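Blog > Alltag > Schule & Co.

Seit Januar schreibt meine Tochter ihre Deutschaufsätze nach einem neuen Bewertungsbogen, und ich gebe zu: Ich habe ihn dreimal gelesen und beim dritten Mal einen Tee gebraucht. 30 Punkte, verteilt auf 8 Kriterien, und eines davon heißt »Adressatenbezug«. In der sechsten Klasse! 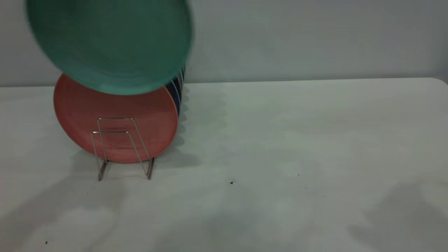
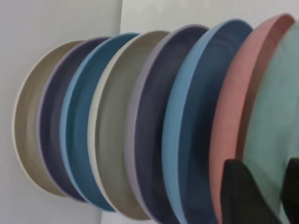

Also bin ich zum Elternabend, fest entschlossen, mich zu beschweren. Frau Farías (Elba Farías, sie unterrichtet Deutsch und Geschichte) hat uns dann zwei Aufsätze ausgeteilt, ohne Namen, und wir sollten selbst bewerten. Tja. Ich kam beim ersten auf 13 Punkte, mein Sitznachbar auf 22, und wir waren uns beide völlig sicher. Mit dem Bogen lagen wir danach nur noch 2 Punkte auseinander. Das hat mich schon beeindruckt, muss ich sagen.

Was mich weiter stört: Für eine wirklich verrückte Idee gibt es kein Feld. Meine Tochter hat eine Geschichte über ein Land namens Raravura geschrieben, in dem man nur rückwärts grüßen darf, und dafür Abzug bei der Gliederung kassiert. Ich fand sie großartig! Frau Farías übrigens auch, das stand mit Bleistift am Rand.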